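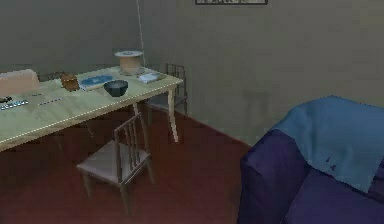 Hi, I'm Aivar Kivi, and I run Udidbridge. We test the software that tells household robots where things are and how to move around them, and we do nearly all of it in simulated rooms before anybody's real furniture gets involved. If you want the polished version of who we are, there's a brochure someplace. I'd rather tell you about the time we got it wrong.

Back in October we were working on Lobo, our tidying program. Lobo's job is pretty simple to say out loud: look at a table, pick what belongs somewhere else, plan a way to get it there. A bowl goes back to the kitchen, a book goes on the shelf, and anything that might be medicine stays exactly where it is. We had a version we were really proud of (I'd already told my mother about it, which should have been a warning) and we let it go overnight on 665 practice runs in our living room set. Table, a couple of wooden chairs, an armchair with a blanket over it, the usual clutter.

I came in at 7 a.m. and the score sheet looked great. Then I watched a few of the replays with my coffee and my stomach dropped. In run after run the planned path went right through the corner of the armchair. The seat was fine, Lobo knew about the seat. But we'd changed the blanket the afternoon before, and the new one had been saved with no collision shape. Worse, it had overwritten the shape for the arm underneath it. So Lobo could see a big soft blue thing and believed it could drive straight through it!

We counted 429 runs with that fault, and our safety check had passed every one of them, reading from the same broken file as the planner. Of course it agreed with the planner. They were both looking at the same wrong answer.

In a simulator that costs you a morning and some pride. In a home, somebody could be sitting in that chair with an elbow on the arm. That version was on the list to go to our partners in Prerndale, and I pulled it that morning. It was not a fun phone call, but they were kind about it.

We do things differently now. The safety check is a separate program called Stivden, and it builds its own idea of the room from the rendered view and the depth data. It never opens the planner's files. If the two disagree about where something solid is, the run stops and a person has to look at it. Any time we touch an object, even if it's only a new color for a bowl, we do 100 fresh runs and one of us sits and watches 60 of them all the way through. Yes, it's dull — I take my turn like everyone else, and I bring snacks.

Stivden gets it wrong too, mostly by being nervous. It still hates thin things. Hanging cords give it fits, and it'll stop Lobo for a chair slat that's nowhere near the path. We're working on that, slowly, and for now I'm happy to put up with the false alarms.

We write up every fault we find, including the embarrassing ones, and any partner can ask to read them. The blanket report is the longest. If you're thinking of working with us, or you'd like to come break our rooms for a living, send a note through the contact page and tell me about something of yours that went wrong. I read those first.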